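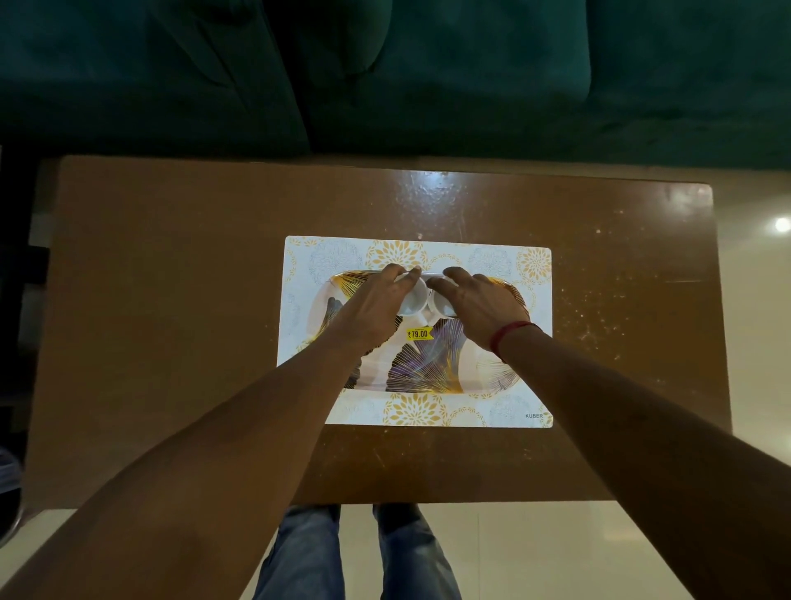 Patlowの分離独立でCassim株が届いた話と、決算書を読み直した記録

2020年2月16日 文・ぶんちょう

Patlowの株を276株持っている。アメリカの小型株で、検査機関や食品工場向けの消耗品を作っている会社だ。ここのラベル印刷機部門が先日、Cassimという別会社になって上場した。株主には、Patlow 12株につきCassim 1株が割り当てられた。端数が出ない持ち株数だったので、私の口座には23株がそのまま入った。

日本の証券口座で米国株の分離独立(スピンオフ)に当たるのは二度目になる。一度目はNamierという部品会社の子会社で、届いた株をよく見もせずにその週のうちに売った。そのあと株価がかなり上がった。悔しかったのは値上がりを逃したことより、売った理由を自分で思い出せなかったことの方で、今回は売るにしても持つにしても理由を書いておくことにした。この記事はそのためのメモで、人に勧める目的はない。

発表のときのこと

分離の計画が出たとき、Patlowの株価は39ドルだった。発表の翌日に少し上がり、数日で元に戻った。PatlowのCEO、Jolene Cosgroveは電話会議で、二つの事業は客も違えば必要な設備投資も違う、分けた方がそれぞれ動きやすい、という趣旨のことを話している。スピンオフの説明としてはよくある内容で、間違ってはいないと思う。ただ、こういう説明は買収して一つにするときにも逆向きに使える。Patlowが印刷機事業を買ったときの資料を探して読んだら、「検査用消耗品とラベルは同じ現場で使われるため、販売面の相乗効果が見込める」と書いてあった。客が同じだと言って買い、客が違うと言って分けたことになる。

経営者が変わっているので、Cosgroveを責める話にはならない。買ったのは前のCEOだ。ただ、説明文の出来と事業の中身は別々に見た方がいい、というのは毎回思う。

届いた資料の量

分離に先立って、Cassimの登録書類が公開された。英語で、かなり長い。全部を丁寧に読む根気はないので、私が読むのは決まった場所だけになる。

まず、親会社との取引の項。次に、単体でやっていた場合を仮定した財務諸表、いわゆるプロフォーマ。それから借入の条件。最後に役員報酬。リスク要因の章は飛ばし読みする。どの会社も似たような文章が並んでいて、その会社にしかないことを探す方が大変だからだ。それでも、顧客の集中と年金の不足だけは検索をかけて見ておく。

今回、いちばん時間をかけたのは借入のところだった。

借金の置き場所

Cassimは上場の直前に銀行団から資金を借り、その大部分を現金でPatlowに払っている。スピンオフではよくある手順で、形としては親会社への分配になる。親会社から見れば、子会社を手放すのと引き換えに現金が入り、自分の借金を返せる。子会社から見ると、初日から借金を抱えて始まる。

プロフォーマの損益計算書では、Cassimの年間の支払利息は3,430万ドルになっている。営業利益で払えない額ではないが、余裕があるとも言えない。印刷機の本体は景気が悪くなると注文が止まる。工場の側からすれば、動いている機械を一年長く使えば済む話だからだ。止まらないのは消耗品のリボンとインクで、こちらはFostelanoという名前で売っている。

Cassimの決算を見るときは、このFostelanoの売上がいくらあって、そこからどれだけ利益が出ているかが問題になる。ところが登録書類では、機械と消耗品の売上は分けて載っているのに、利益は分けて載っていない。報告セグメントが一つしかないためだ。私はここがいちばん不満で、分離して見通しがよくなるという説明だったのに、知りたいところはむしろ見えにくいままになっている。

一方のPatlowは、もらった現金で長期借入を返し、残った会社の貸借対照表はずいぶん軽くなった。これだけを見ると、Patlowを持ち続けてCassimを売る、という結論にすぐ行きたくなる。Namierのときの私がそうだった。

単体のコストという厄介なもの

スピンオフの資料を読むときに引っかかるのが、スタンドアローンコストと呼ばれる費用だ。親会社の中にいる間は、経理も人事も法務もシステムも親会社のものを使っている。その分の費用は「配賦」という形で子会社の損益に入れてあるのだが、この配賦額が実態に合っているかどうか、外からはわからない。

独立すれば、自前の経理部を持ち、自前の監査を受け、自前の基幹システムを入れる。配賦より高くつくことが多い。Cassimの書類にも、配賦額は独立企業として負担する費用を必ずしも示さない、という一文があった。決まり文句だが、これは読み飛ばさない方がいい。

当面はPatlowが有償でサービスを提供する移行契約が結ばれている。システムと給与計算が主な対象らしい。契約が切れるときに費用が一段上がる可能性がある。最初の何四半期かの利益が悪くなくても、そこはまだ借り物の台所で料理をしているようなものだと思って見るつもりでいる。

CassimのCFOになったYolanda Lozanoは、投資家向け説明会でこの点を聞かれて、追加費用はすでに見通しに織り込んでいると答えていた。金額は言わなかった。質問した人がもう一度聞き直して、やはり言わなかった。書き起こしを読んでいるだけでも少し気まずいやりとりで、私はこういう箇所が好きでよく読む。用意された説明より情報が多いと思うからだ。
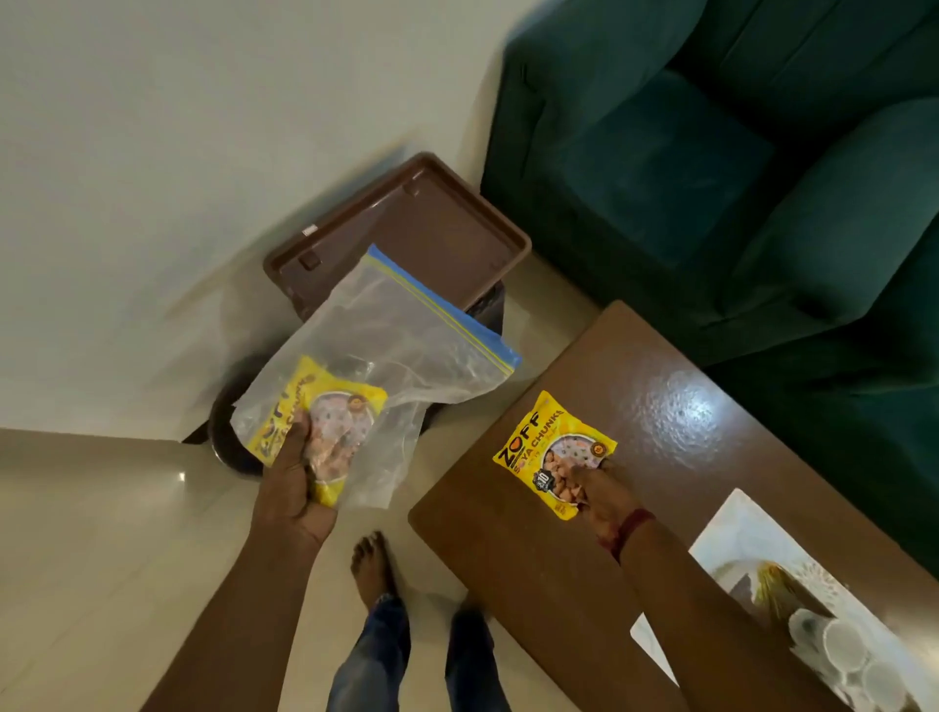

写真:筆者

決算の見出しと中身

先に出たPatlowの年次決算の話も書いておく。分離前の最後の決算なので、Cassimの分もまだ入っている。

見出しは「増益」だった。ニュースもだいたいその通りに伝えていて、株価も上がった。私も最初は素直に喜んだのだが、キャッシュフロー計算書を見て少し考えが変わった。

純利益は確かに増えている。ただ、増えた分のかなりの部分は税金の費用が減ったことから来ていた。繰延税金資産の評価を見直した結果で、現金が入ったわけではないし、来年も同じことが起きる性質のものでもない。税引前で見ると、前の年とほとんど変わらない。

それから営業キャッシュフローは減っていた。理由は在庫と売掛金で、どちらも増えている。売上の伸びより在庫の伸びの方が大きい。会社の説明は「分離に伴う供給の途切れを防ぐため、意図的に在庫を積んだ」というものだった。ありうる話だとは思う。倉庫やシステムを分けるときに、しばらく出荷が乱れるのは想像がつく。ただ、本当にそうなら、次の四半期か、その次には減っているはずだ。減っていなければ、売れ残りを疑うことになる。これは確認の項目に入れた。

売掛金の方は説明がなかった。期末に売上が偏ったのかもしれないし、支払いの条件を緩めたのかもしれない。四半期ごとの売上を並べると、最後の四半期が例年より少し重い。分離前に数字を整えたいという気持ちが会社になかったとは言えないだろう。証拠はない。

もう一つ、「調整後利益」という数字がある。分離の費用、リストラの費用、買収で生じた無形資産の償却を足し戻したものだ。会社が強調するのはこちらで、アナリストの予想もこちらを基準にしている。分離の費用を除くのは、一回きりのものだから理解できる。リストラの費用は、Patlowの場合、私が株主になってから毎年出ている。毎年出るものを毎年「一時的」として除くのは、私の感覚では合わない。自分の表では、リストラ費用は普通の費用として引くことにしている。

こうやって直していくと、増益の見出しは横ばいくらいになる。悪い決算だったとは思っていない。横ばいの会社として見れば堅いし、借金も減る。見出しと同じ気分で株価を見ない方がいい、というだけの話だ。

配当について

Patlowの配当は分離後に見直されるという。Cassimの利益が抜ける以上、総額が下がるのは当然で、問題はどのくらい下がるかになる。Cassimの方は当面配当を出さないと書いてある。利息の支払いがあるのだから、これも当然だと思う。

私はこの二社の配当を生活費に当てているわけではないので、一時的に減っても困らない。それでも、毎回決まった頃に入っていた外貨が減るのは気分の上では少しさびしい。配当で株を選ばないと決めてから何年も経つのに、入金の通知はいまだにうれしい。

減配になったときに売る人がどれくらいいるかは、少し気にしている。配当目的の投信や個人が売るなら、中身と関係のない理由で安くなる場面があるかもしれない。買い足すとしたらそこだろう。ただ、そういう場面を待っているとたいてい来ないので、あてにはしていない。

証券会社とのやりとり

事務的なことも残しておく。検索してこの記事に来る人がいるとしたら、たぶんここが目当てだと思う。

Cassimの株は、現地の割当日からしばらく遅れて口座に反映された。その間、Patlowの株価は分離の分だけ下がっているのに、Cassimの残高はまだ表示されないので、画面の上では損をしたように見える。前回これで慌てたので、今回は見ないようにしていた。

届いた株は一般口座の方に入った。Patlowは特定口座で持っているのに、である。私の使っている証券会社では、外国株のスピンオフで割り当てられた株は特定口座に入れられない決まりだという。売った場合は自分で計算して申告することになる。

税金の扱いは、正直なところまだすっきりしていない。割当そのものが配当とみなされて課税されるのか、元の株の取得価額を二つに分けるだけで済むのか、案件によって違うらしい。電話で聞いたところ、担当の人は「現地の情報を確認して、後日書面でご案内します」とのことだった。前回もその書面は来た。来るまでは取得価額が確定しないので、急いで売ってしまうと申告のときに面倒になる。Namierのときは実際に面倒で、売ったあとに届いた書面を見ながら計算をやり直した。

税務のことは間違って書くと迷惑になるので、これ以上は書かない。証券会社の書面と税務署で確認してほしい。私もそうする。

電話をかけるときに手元にあった方がよかったものを書くと、会社名の英語表記、ティッカー、割当比率、割当日。会社名だけだと先方も探すのに時間がかかるようで、しばらく保留の音楽を聞いた。

Cassimをどうするか

ここまで書いてから、二日ほど置いた。置いても考えはあまり変わらなかった。

Cassimについて気に入っている点は、Fostelanoの消耗品が機械の台数についてくる商売だということだ。機械を入れた客は、よほどのことがなければ同じところからリボンを買い続ける。新しい機械が売れない年でも、稼働している機械がある限り売上がある。書類にある過去の数字を見ても、機械の売上が落ちた年に消耗品はほとんど落ちていない。

気になる点は借金、費用の増え方、それから中身の利益が見えないこと。加えて、規模が小さいので、上場直後は機械的な売りが出やすい。指数に連動する投信はPatlowの株主としてCassimを受け取るが、Cassimが指数に入らなければ売るしかない。アナリストもまだほとんどついていない。売る人はいて、買う理由を説明してくれる人がいない状態なので、値段が事業の中身から離れることはあると思う。安い方に離れるとは限らないが、受け取った人が一斉に売る以上は、そちらの方が多いのだろう。

役員報酬も見た。Lozanoを含む主な役員には、上場後の平均株価を基準にした株式報酬が付与される。つまり、最初の時期の株価が低い方が、役員にとっては有利になる部分がある。だから最初の説明が控えめだ、とまで言うと勘ぐりすぎかもしれない。ただ、説明会での見通しがずいぶん慎重だったことと合わせて覚えておく。その後に控えめな見通しを上回る決算が続いたとしても、そこは少し割り引いて喜ぶつもりだ。

結論としては、23株はそのまま持つことにした。もともと金額が小さく、全部なくなっても痛手にはならない。税の書面が来るまで売りにくい事情もある。買い足すのは、少なくとも四半期決算を二回見てからにする。見るところは決めておいて、利息を払ったあとに残る現金、消耗品の売上、移行契約の費用の三つにした。三つとも悪ければ売る。一つだけ悪いときにどうするかは、まだ決めていない。

Patlowをどうするか

Patlowの方も持ち続ける。こちらは分離後の姿が私の買った理由に近くなった。もともと消耗品の会社だと思って買ったのに、印刷機の事業がついてきて、毎年その説明に決算資料の半分が使われていた。それがなくなるので読む量が減る。個人的にはこれが大きい。

不安があるとすれば、軽くなった貸借対照表で何をするかだ。借金を返したばかりの会社には、銀行も証券会社も買収の話を持ってくる。前のCEOが印刷機事業を買ったのも、借金がほとんどなかった時期だった。Cosgroveは電話会議で「規律ある資本配分」という言葉を何度も使っていたが、規律がないと言う経営者はいないので、これは判断の材料にならない。自社株買いの枠は設定されたものの、使うかどうかは別の話だ。

在庫と売掛金は先に書いた通り。次の四半期報告で在庫が減っていなければ、ここに続きを書く。減っていたら、たぶん短い記事になる。

記録の付け方を少し変えた

Namierのときの反省で、今回から売買の記録のほかに「持ち続けた理由」の欄を作った。買ったときと売ったときの理由は前から書いていたが、何もしなかったときの理由は書いていなかった。何もしない期間の方がずっと長いのに、そこだけ空白になっていたわけだ。

表計算の一枚に、銘柄、書いた日、理由、次に見るもの、の列がある。文章は短くする。長く書くと読み返さないし、あとから見るとたいてい言い訳が混じっている。Cassimの欄には「書面待ち。利息後の現金を二回見る」とだけ書いた。Patlowは「在庫」。

為替のことは書かないことにした。以前は一緒に書いていたのだが、読み返すと円高だ円安だと騒いでいるばかりで、会社の話がどこにもない時期があった。円に直した評価額は年に一度、申告の準備のときに見れば足りる。

コメント欄で前に聞かれたことへの返事も書いておく。英語の書類はどうやって読んでいるのか、という質問だった。特別なことはしていなくて、辞書を引きながら読んでいる。会計の言葉は種類が限られていて、同じ単語が何度も出てくるので、文学を読むよりは楽だ。翻訳ソフトは表の周りの文章で否定を落とすことがあったので、数字に関わる文だけは原文で確かめるようにしている。最初の一社は時間がかかるが、二社目からは配置が同じなので、どこに何があるかがわかるようになる。

次はPatlowの株主総会の招集通知が出た頃に、報酬のところを読むつもりでいる。報酬の基準が調整後利益のままなのか、投下資本の利益率に変わるのかを知りたい。Cassimの最初の四半期報告とどちらが先になるかはわからない。先に出た方から書く。

最近の記事
・Namierの子会社をすぐ売ったときのこと
・繰延税金資産の注記をどこまで読むか
・配当の通知と外貨の残高
・「一時的な費用」が毎年ある会社
・確定申告の前に印刷しておくもの
・決算の電話会議は質疑から読む

お問い合わせ | 無断転載はご遠慮ください © ぶんちょう | ページの先頭へ戻る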